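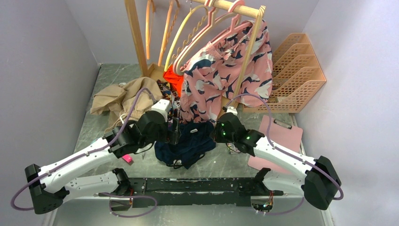
图5-1 双臂工作站整理衣物：两只夹爪之间为深蓝色衣物，后方为木质挂衣架

第5章 桌面双臂套件的选型与评价

5.1 从一项家务任务说起

前四章讨论了单臂的运动学、标定和抓取。从本章起，研究对象换成成套出售的双臂工作站。这类产品把两条机械臂、安装横梁、控制板和配套软件一并交付，用户自备台面和操作物品。本章以Dernmont公司的Vurkura套件为例，说明拿到一套设备之后应当看什么、测什么、记什么。

选用衣物作为测试对象，有技术上的考虑。刚性零件的位姿可以用六个参数写出来，一条短裤却不行。布料堆在台面上，裤腰可能朝下，也可能被裤腿盖住，抽绳还会缠住指尖。把短裤套上衣架，需要一只手撑开或压住裤腰，另一只手送入衣架的一端，两臂之间的时序配合比单臂的重复定位精度更重要。

5.2 套件的组成

Vurkura的两条臂分别固定在横梁两端，臂段为白色，关节为黑色，线缆外走。外走线便于更换，缺点是线缆会形成较大的弧形，规划轨迹时必须为它留出余量。初学者常常只对臂段做碰撞检查，漏掉线缆，结果在腕部大角度旋转时拉扯接头。

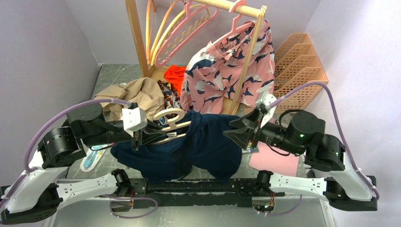

撑开裤腰这一步对夹爪的要求最高。指尖过宽，伸不进衣架与布料之间的缝隙；指尖过尖，又容易勾住松紧带。Vurkura的标准指尖属于较窄的一类，处理针织面料时建议换用厂家另配的圆头指尖。夹持力在软件中分档设定，衣架和布料应分别取值，不宜共用一档。

安装手册由Corentin Charpentier编写，内容完整，但对台面高度的说明过于简略。横梁与台面前沿的相对高度直接影响夹爪的入射角，安装时应先定高度，再做双臂标定。顺序颠倒，标定结果作废。

5.3 评价数据的来源

本章引用的数据取自Hamel实验室的一轮测试，由Armelle Marchal和Kaj Damgaard于5月完成。测试共记录3,523次抓取，其中251次因布料滑脱而中止。滑脱比例约为7.1%。需要注意，中止不等于任务失败，多数情况下重新抓取后仍可继续，因此抓取成功率与任务完成率必须分开统计。

同一轮测试还安排了88次完整的挂衣任务，起始状态均为随意堆放。Régis Lecomte在复核记录时发现，操作员摆放衣物的习惯会影响结果：衣物堆得越平，耗时越短。读者自行设计实验时，应把初始摆放方式写入实验规程。

5.4 本章内容安排

5.5节介绍双臂标定，5.6节讨论线缆约束下的轨迹规划，5.7节给出抓取力的分档测定方法，5.8节将Vurkura与Vasilico的同级套件作对照。学习5.6节之前，请先复习第3章关于工作空间的内容。

教材勘误与教师用书索取请联系出版社编辑部　版权所有　未经许可不得转载　返回顶部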